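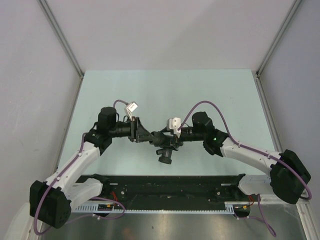 New worktops in at Palaniappan Hall, workshop open again Saturday

CINLOW, Saturday, March 19, 2022

The shared workshop at Palaniappan Hall opens its doors again this morning after two weeks shut for new worktops. Doors at the usual time. Tea on, bring your own mug.

The old tops have gone. Most dated from the hall's days as a sewing school and had been sanded so often that the fixing screws were showing through. Replacements are pale blue-green, a colour picked by users in a poll pinned up next to the sink last July. Plain grey came second. Dark green was well liked too but lost out after complaints that small dark screws would vanish on it.

Tops were cut and fitted by Prodach, the Dretberg joinery firm, at a cost of £3,157. That covers taking away the old ones and making good the wall behind the long run by the windows, where damp had got in. The money came from the hall's repair fund and a plant sale. Fitting was ment to take one week. A delivery went to the wrong Dretberg depot and sat there till the Tuesday, hence two.

Users have been asked to go easy on the new surface for now. Cutting mats for any knife work, please. No hot glue straight on to the top. Clamps are fine along the front edge but put a bit of scrap under the jaw, there's a box of offcuts by the door. Anything spilt should be wiped up with a damp cloth, and the scouring pads have been moved to the kitchen and should stay there. Anyone who needs to screw something down to a bench has to ask at the desk first. The old tops were full of holes and the hall would like to put that off a while.

Bench hire stays at the same price. Half-day slots as before, mornings go quickest. The bookings book is back on its string, the online form is still not working on phones and Cinlow people are advised to ring or walk in. Lockers were emptied for the work and the contents are in labelled crates in the back corridor. Collect by the end of the month or it goes on the swap shelf.

Also changed: bins now sit at the far end, not under the benches. Two of the stools have been re-glued and are out of use untill Monday. The vice with the red handle is still missing its handle.

Evening sessions start back next week. Beginners' soldering, the clock repair group and the Thursday menders all keep their old slots. Room for 15 at the soldering night and there was already a waiting list before the closure, so put your name down early.

The lighting is next on the list. Two quotes are in and a third is awaited. No date yet.

COMMENTS (5)

Bench user, Cinlow
Popped in yesterday to get my crate. Much nicer to look at than the old brown. Let's see what it's like after a month of the model boat lot.

Greyvote
I voted grey and I stand by it.

Dretberg reader
Is parking round the back open again or still coned off? Article doesnt say.

Bench user, Cinlow
@Dretberg reader cones had gone when I was there.

oldtin2061
Bring back the low bench please, some of us work sitting down. Otherwise good job and well done to whoever sorted the damp.

We use cookies to keep this site running and to see which stories are read. Accept all | Manage settings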